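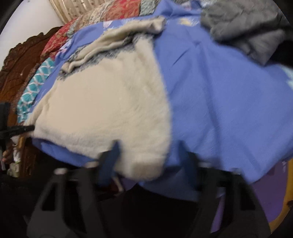
Periwinkle-blue sheet on the bed, in with other bedding and clothing.

03/05/2021
Pilling on sheet fabrics, Bokberg lot, continued

Picked up where the last page stopped. The Bokberg swatches had been conditioned overnight in the back room with the humidifier on. Room was a little dry when I came in, so I left them another hour before weighing. Cut and weighed with the small round die. The flat-woven cotton came out at 167 g per square meter, heavier than the figure on the supplier's card. Weighed it again on the other balance and got the same. I will use our number in the write-up and put theirs in a footnote.

Washed swatches got the usual treatment: 40 C, normal spin, line dried indoors. No softener. The Rainer powder is nearly gone and the new box has a different scoop, so dose by weight from now on and ignore the scoop. I wrote the dose on the lid in marker.

Rub test on the Allwood machine, wool abradant, light load. Ran to 2,000 rubs and stopped to look under the side lamp.

Plain cotton, unwashed: slight fuzz, no pills. Same as last fall.
Plain cotton, washed: fuzz all over, a few small pills near the edge of the holder. I don't trust the edge ones. The foam under that holder has gone hard and presses unevenly.
Cotton/polyester blend, unwashed: light fuzz.
Cotton/polyester blend, washed: clear pilling across the middle, firm little balls that do not brush off. Worst of the lot. Graded it 3 against the photo standards, and it could have gone lower under a harsher lamp.

The blend result fits with what we saw in October on the pillowcase fabric. The cotton fibers fray and tangle, and on plain cotton the tangles break away before they amount to much. In the blend the polyester holds them on. I would like to see whether the pills start dropping off with more rubbing, but the abradant was worn and I did not want to mix old and new felt in one run. Stopped there.

Machine notes. Station on the far left is squeaking again. Oiled the pin and it got quieter. The counter skipped once early in the run when I bumped the table, and I restarted that set from zero with fresh swatches. Bumped swatches are in the scrap envelope, do not grade them. Lid switch still needs a firm push.

Also tried the pull test on hems, mostly to clear the backlog. The Aneck samples have a single-fold hem with a long stitch, and the thread goes before the cloth does every time. The seam opens from the corner and runs. Double-fold hems on the Bokberg pieces held until the fabric slipped in the jaws, which gives no usable number. Need the rubber-faced jaws back from the other bench. Until then the hem data is only good for ranking, and I have marked it that way on the sheet.

Shrinkage squares: measured after the first wash only. Lengthwise shrinkage is bigger than crosswise on all the plain cotton, as expected. The blend barely moved. One square was marked with the wrong pen and the marks washed out, so it is gone. Use the laundry pen in the drawer, the one with the tape on it. The blue one by the sink is not permanent whatever the cap says.

Color rub: dry cloth fine on everything. Wet cloth picked up a faint tint from the dark blend and nothing from the rest. Taped the white test cloths to the back of the next page. Keep the page closed, they yellow near the window.

Question for whoever orders next: do we want to keep using wool abradant for sheets? Sheets mostly rub on themselves and on cotton nightclothes. Fabric-on-fabric takes longer to show anything but would be closer to actual use. It would also break the comparison with all the older pages. I lean toward running both for one season, if there is cloth enough.

To do
Order felt and new foam for the holders
Get the rubber jaws back
Rerun washed plain cotton once foam is in
Second and third wash on the shrinkage squares
Ask Bokberg which finish is on the plain cotton, the card does not say
Weigh out Rainer powder into jars before the box gets damp

Left the blend swatches clipped on the board by the lamp for a second opinion on the grade. Please write yours on the slip before reading mine.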